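About Sekdale

Sekdale is a family-run supplier of snacks and pantry goods to offices, schools and small stores. We pack and deliver from one warehouse, and we have been doing it under the same name since the business left the Cordeiro family's grocery store.

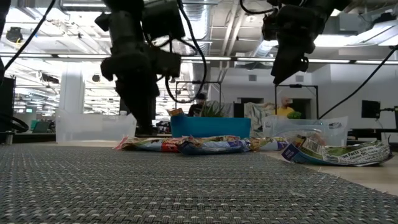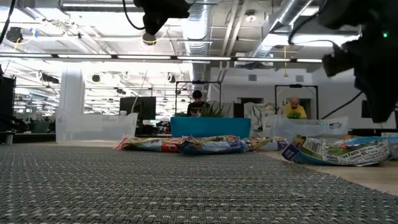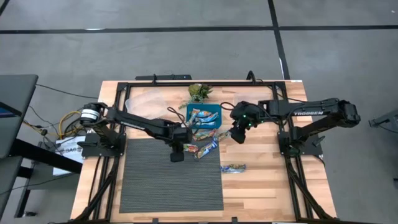 How we started

Horácio Cordeiro ran a corner grocery called Cordeiro for most of his working life. The school down the street used to send someone over every Friday for chips and juice, and after a while he began taking the order over himself in the back of a station wagon. Two insurance offices asked for the same thing. When he sold the store he kept the delivery accounts, and those accounts became Sekdale.

Horácio is retired now. He still comes in during April, when we do the yearly stock check, and he still disagrees with how we shelve the crackers.

What we do

We stock 409 items. Most are what you would expect: chips, pretzels, granola bars, nuts, dried fruit, cookies, coffee, tea and paper cups. We also carry the Linetti line of breadsticks and biscuits, and the Varkov range of sunflower seeds and rye crisps, which are hard to find locally.

Customers choose a standing order or order as they go. A standing order can be changed until noon the day before delivery. The minimum is $50. There is no contract and no delivery charge inside our regular area. Outside it we charge $20 per drop, whatever the size of the order.

If something arrives crushed or short-dated, tell us and we will credit it on the next invoice. You don't have to send it back.

Allergens

We do not make or repack food. Everything leaves our building in the maker's own packaging, with the label on it. Schools can ask for a list of items with no peanuts or tree nuts in the ingredients. Benedicta Abubakari keeps that list and updates it when a maker changes a recipe. Please check the label as well, as older stock may still be on your shelf.

Who we are

Fathima Amarasinghe, general manager. Fathima started in the office doing invoices and took over when Horácio retired. Large accounts and complaints go to her.

Sérgio Calado, warehouse and routes. Sérgio plans the delivery days. If you need a different time slot or have a difficult loading dock, he is the one to ask.

Benedicta Abubakari, buying. New products, allergen questions and requests for things we don't carry yet.

Laurinda Abreu, accounts. Invoices, statements and tax-exempt forms for schools and churches.

Visiting us

The pickup counter is open to customers on weekday mornings. Use the side entrance at 1844, not the big doors, which are for trucks. Parking is in front and there are two spaces by the ramp. Bring your order number if you have one.

We close on public holidays, and standing orders that fall on a holiday go out the next working day unless you tell us to skip them.

Page last updated January 29, 2019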